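Drawer storage tips from the Hellmont open day

Rodel Lacson ran the demonstration at Hellmont on 09/09/2026. The task was a robot arm and one bottle in a cabinet drawer. Most of what he said about drawers applies to a kitchen.

1. Open the drawer all the way before reaching in. A half-open drawer leaves the rear of the box in shadow and forces an angled grip.

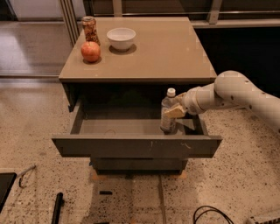

2. Hold a thin plastic bottle near the shoulder. The wall is stiffer there and buckles less when squeezed.

3. Stand bottles upright and to one side. Leave 7 cm of clearance for fingers. Mitsuko Nagano, who set up the cabinet, uses the same figure for her pantry drawers at home.

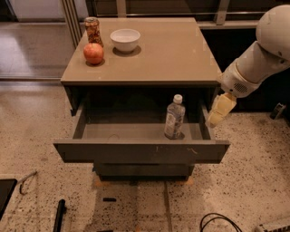 Upper drawer open, bottle on the right, gripper beside it.

4. Group loose items on one part of the top. Fruit, a bowl and a container take little room together, and the rest stays clear for setting things down.

5. Check drawer slides every February. Wipe off grit, then tighten the screws by hand.

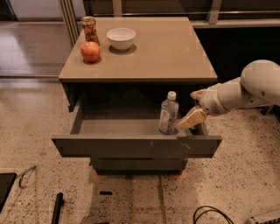 Gripper fingers apart at the right end of the drawer.

6. Level the cabinet first. A drawer that rolls open unaided usually means the front feet are low.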